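Drallik Church Hunters' Breakfast Moves to the Grange Hall

July 26, 2026

If you've eaten at the hunters' breakfast at Drallik Community Church any time in the past few years, you know the basement. You know the low pipe by the stairs, and you know how it is when one person wants more coffee and a whole row has to stand up to let him out. Well, we're out of the basement. Starting this fall the breakfast will be at the Grange hall on Tufa Road, and I could not be happier about it.

I've been going since my father-in-law dragged me there the first year I was married. I didn't hunt then (I barely do now, if you ask my brother-in-law) but I did eat, and that was good enough for them. Back then it was a dozen men in wool coats, one skillet, and a pastor who said grace fast so the gravy wouldn't skin over. Last year the line went up the stairs and out to the gravel, and people were eating off the hoods of their trucks in the dark. It was kind of wonderful, but my eggs were stone cold.

Pastor Ea Ketilsson brought up the move back in February, after the wild game supper, when we'd all just spent an evening bumping elbows. She came to us from Truvbridge and grew up in a family that fished for a living, so she had no trouble understanding why a church would open its doors at that hour for people in orange vests. Her first fall here she cooked the sausage herself, and went out afterward and sat in a blind with my wife's cousin. She didn't see a thing all morning and said she'd had a fine time. That pretty much settled it for the older fellows.

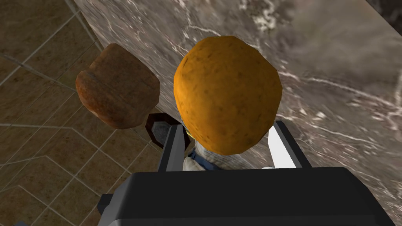

Do you have to be a hunter, or a member of the church, to come to the breakfast?

Anyone can walk in and sit down. We get farmers who've already done chores, a few folks coming off the night shift at the Gustik plant, and plenty of kids who have no plans to hunt anything but pancakes.

The Grange hall seats a lot more than our basement ever did, and it's all on one floor, so Harold's old crowd with the bad knees won't have to do the stairs. It also has a real kitchen with 2 ovens. I've washed dishes in our basement sink more times than I'd like to remember, and I stood in that Grange kitchen last week just turning the hot water on and off like a kid. The Grange folks are letting us have the hall free for opening morning, and in return we're helping them scrape and paint the north side before the weather turns. If you own a ladder, please consider yourself invited.

The menu stays put. Biscuits, sausage gravy, eggs, fried potatoes, venison sausage if anybody brings it, and the stewed apples that I think are the real reason half the county shows up. There was talk of adding a fruit salad and it got a polite hearing. Coffee will be on at 3 in the morning for the early crowd and the food comes out an hour later. We'll keep serving until the pans are empty or the clock says 6, and I'd bet on the pans.

It's still free, too. There's a coffee can by the door, same as always, and what goes in it pays for heating fuel for families who need a hand over the winter. Last season the can brought in $3405, counting the supper, and Pastor Ketilsson read the number out from the pulpit with a good long pause afterward. A couple of those bills had bacon grease on them, and the bank took them anyway.

Now, I know some people are sorry to see it leave the building. My mother-in-law is one of them, and she told me so over Sunday dinner in a way that made the potatoes hard to swallow. She and her sister started the thing, more or less, by feeling sorry for some men they saw eating crackers in a pickup across the road. To her the breakfast belongs under the sanctuary, where you can hear the floor creak when somebody goes up early to pray. I don't think she's wrong to feel that way. So a few of us talked it over with the pastor, and the sanctuary will be unlocked and the lamps lit that morning for anybody who wants to stop in on the way to the woods - or on the way to the eggs.

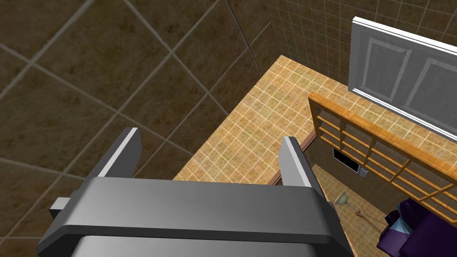
She liked that. She's also agreed to bring her big skillet over to the Grange, the same one from the first year, and she'll be the one standing behind it. I've been told I can carry it in from the car but I'm not to season anything.

We'll have the short blessing at the start, before the first plates go out, and another one when the second wave comes in. Pastor Ketilsson does a prayer that covers the hunters, the landowners who let them on, the folks waiting at home, and the deer. Somebody grumbled the first time she put the deer in, and then he shot nothing for the whole season, so now we all say amen pretty firmly on that part.

Parking is in the mowed field behind the hall. Please don't block the lane, as the milk truck comes through before daylight and the driver has a schedule to keep. Leave guns cased and in your vehicle, same rule we've always had, and kick the mud off your boots on the porch. The Grange ladies just had that floor done and they are proud of it.

If you can cook, pour, or wash, catch me after the service or leave your name on the sheet by the church office. We could especially use a couple of early risers for biscuits. Painting starts the second Saturday of next month, right after breakfast, and there'll be sandwiches at noon for whoever's still up a ladder.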